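4.2 Clearing the Table Before a Run

1. Press Hold on the Grelau pendant. Waving at the arm does nothing.
2. Remove anything not on the job sheet. Your coffee is never on the job sheet.
3. Set one item within reach, clear of trays and boards. 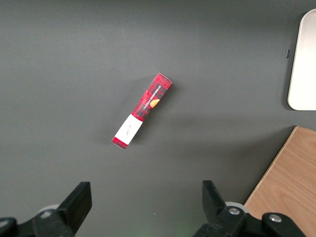 4. Set grip force to 8 for thin cardboard. The arm will happily use 220 if you ask — it has no opinion about cookies.
5. Step behind the line, then press Run.

CAUTION: Keep hands out until the lamp goes off. Slow mode is still faster than you.

Note: Log every dropped item, including the ones you ate.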